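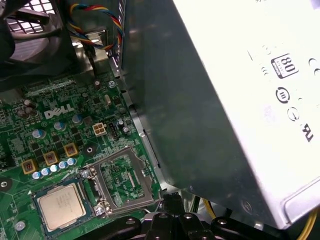
How long should a donated desktop computer be stored before its parts are sorted for reuse? In the stock studied here, two weeks was enough, provided the store was dry and the covers stayed on.

3.2 Storage and dust

The desktops passed through the Drulent depot between May and the end of the year. Each was given a shelf number on arrival and kept upright on open racking. The Whitelaw site used closed cages, so its records are treated separately in Section 4.

Dust was taken from the floor of the case with a soft brush and weighed on a Zerkley bench scale. Fan blades were left out of the sample, as the residue on them could not be lifted evenly. About 3,000 records were kept after duplicates had been removed.

Figure 2. Inside of an opened desktop case, with the Dell motherboard to the left and the power supply to the right.

Longer storage did not raise the dust weight by a measurable amount. Machines from workshops held more dust than those from offices, and this gap remained when age was taken into account. The Grillier grading scale, which scores dust by eye, placed the two groups in the same order but spread the office machines too widely to be of use below grade 3.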